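Gripper choice for the bracket pick: Koditz or Lurus?

gridlock_ma
Posted Thursday, March 13, 2025
Comparing two grippers in sim before we buy one. Same arm, same gray part on the orange mat, 288 picks each. The Koditz dropped 18, the Lurus dropped 6. Lighting changes every run, with hard stripes and shadows over the mat and floor.
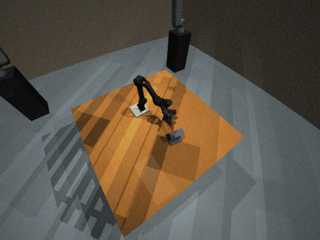
Approach is straight down in both cases, and the part angle is random. I'm leaning Lurus.

torquebench
What friction value are you using? Default pads in sim flatter the Lurus. On our real cell it slipped more than the Koditz.

gridlock_ma
Default, same for both.

nugroho_user
Then I wouldn't buy on that. Drop the friction and rerun.

pallet_jo
Disagree. Three times the drops is a real gap, even with bad pads. I'd worry more about the shadows if a camera is picking the grasp point.

gridlock_ma
It's reading pose from the sim for now. Camera comes in June. Will rerun with lower friction tonight.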